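Went to the Kindberg open day in Levstead this afternoon. Twelve quid for parking, so I'm going to have opinions.

1/ The pitch: a two-armed robot called Hovano that will one day do your laundry. "One day" was doing a lot of lifting. More than the arms were.

2/ We got a talk first. 66 slides. A man from Tudose, who supply the software, said "general purpose" until I stopped hearing it. Then they let us near the table. 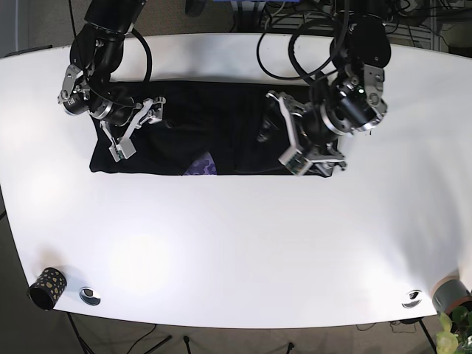 3/ I asked how long one shirt takes, start to finish. "It depends on the shirt." Right. I asked what happens with a duvet cover and got a leaflet.

4/ To be fair, Annick Lebrun from the engineering side was great. Straight answers, no slides. She said cloth is miserable to work with – it never lands the same way twice – and that she wouldn't want one in her own house yet. Hire her to do the talk.

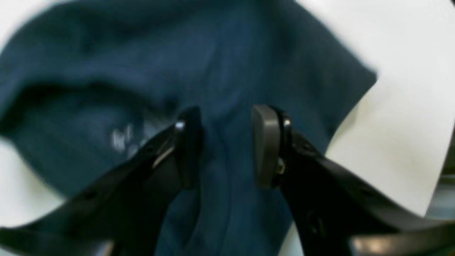

Gripper's-eye view, both fingertips on a bit of blue-green cloth.

5/ The leaflet says 186 hours of practice went into the folding. Doesn't say how many folds came out of it. I've emailed to ask.

6/ Would I go again? Yes, probably, in January when they do the next one. I'm bringing a fitted sheet – and I'm getting the bus.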